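Stindico recalls benchtop sealer after staining complaints

Flooring and stone care supplier Stindico is recalling one batch of its Fletum benchtop sealer after customers complained that it left yellow marks on pale kitchen surfaces.

The recall covers one-litre bottles with the batch number 1437 printed on the base. They were sold through hardware shops and kitchen showrooms from September. Other Fletum products, including the floor sealer and the spray cleaner, are not affected.

Stindico said it had received 16 complaints, most of them from people with white or light grey benchtops. In each case the colour showed up in the weeks after the sealer was applied, and was worst near windows. The company blamed a fault in the mixing of the batch at its factory and said the line had been stopped while the tanks were cleaned.

The sealer is not considered a health risk once it has dried. Customers who have already used it can keep preparing food on the bench as normal.

Marble is one of the more popular finishes for new kitchens, and one of the fussier ones to look after. It marks easily from lemon juice, wine and vinegar, so most suppliers recommend sealing it. White patterns with grey veins and dark speckles tend to show any change in colour sooner than darker stone does.

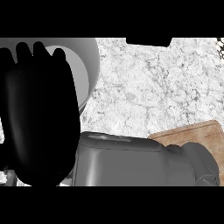 What to do if you have a bottle

Check the base for the batch number. If it matches, stop using the sealer and take the bottle back to the shop where you bought it for a full refund. You do not need a receipt, and part-used bottles will be accepted. Do not pour leftover sealer down the sink.

If your benchtop has already changed colour, do not try to scrub or bleach the mark out. Stindico will send a contractor, Drelta, to strip and reseal the surface at no charge. Drelta expects to start home visits within five working days of a claim being lodged. Each job should take a morning, and the bench will need to be left clear overnight.

Claims can be made through the Stindico website or at any shop that stocks the brand. Photos of the mark and of the base of the bottle will be needed. The claims phone line is open until 5 pm.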